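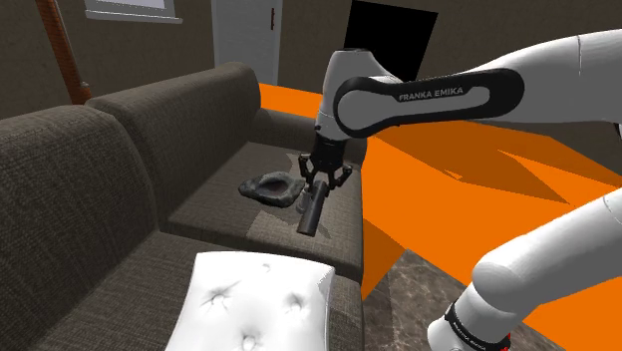

Preguntas frecuentes: taller de encaje de bolillos Estetti

Categoría: Oficios y tradición textil

Compartir (12)

¿A quién se dirige el taller?
A personas mayores de edad con o sin experiencia previa. El grupo admite un máximo de 8 participantes.

¿Cuándo se imparte?
Los sábados por la mañana, en la sala de labores de la Casa Verbeke. La sesión dura tres horas e incluye una pausa.

¿Qué material debe aportar el alumno?
Ninguno durante el primer mes. El centro presta la almohadilla, los alfileres y 50 bolillos por persona. El hilo de lino se abona aparte.

¿Cuál es el importe de la matrícula?
La cuota trimestral asciende a 80 euros. Las solicitudes de devolución se atienden hasta el día anterior a la primera sesión.

¿Puede visitarse la colección de picados antiguos?
Sí, previa petición por escrito. Los picados del fondo Vitach se consultan únicamente en presencia del personal de la sala y no pueden calcarse.

¿Se expide certificado?
Se entrega un diploma de asistencia, sin validez académica oficial, a quienes completen el trimestre.

¿Cuándo se abre el próximo plazo de inscripción?
En enero.

Contacto | Aviso legal | © Casa Verbeke | Volver arriba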